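Skulbridge: learning small-parts handling from hand-held grippers

Gallery

Posted 2018-02-22

Skulbridge is a study of how much a robot arm can learn about small-parts work from people doing the same job with grippers in their hands. No arm is used while the recordings are made. A person holds one gripper in each hand, does the task at a table, and the motion is stored along with the video. The policy is trained afterwards and run on a pair of fixed arms at our Stondau lab.

The recordings on this page come from the organizer task. It covers opening a lidded box, moving small items and closing the lid again. We collected 434 demonstrations across 8 operators, and every operator had 40 minutes of practice before anything was kept. The grippers were built to the Kragh pattern, with two jointed fingers and a cable running back to the logger.
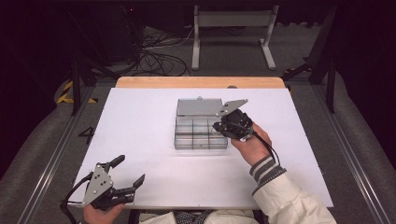

Organizer task, two-handed. The right gripper is at the corner of the open lid, with the six compartments of the base in front of it.

Lids were harder than we had planned for. A hinged plastic lid gives very little resistance until it reaches the end of its travel, and a push that is slightly too strong moves the whole box. Operators dealt with this in different ways. Most steadied the base with the other gripper, while a few slowed down and used only one. We kept both styles in the training set. In an early test we removed the one-handed recordings, and the policy got worse at boxes that were already open when the run began.

Overhead video was enough to learn the lid steps. It was not enough for picking things up, so each gripper also carries its own camera, looking out along the fingers.

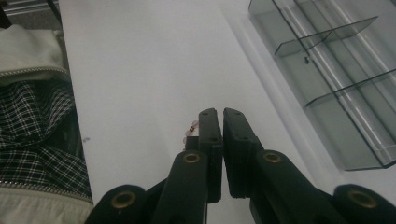 The Stustimo model takes both views and predicts the next short stretch of motion for each hand. In its first version it treated finger opening as a simple open or closed state, and that caused most of the failed picks. Thin items need a finer setting. With the pads this close together, only a sliver of gap is left between them, and a small error in the opening decides whether a strand of beads like the one beside the left pad is gripped or pushed along the table. The current version predicts the opening as a continuous value. Clear plastic is still a problem, as the model often places the wall of a see-through tray too far back.

The next round of recordings starts in March and adds 8 new containers, including some with sliding lids. Results will be posted on the project page under Stustimo.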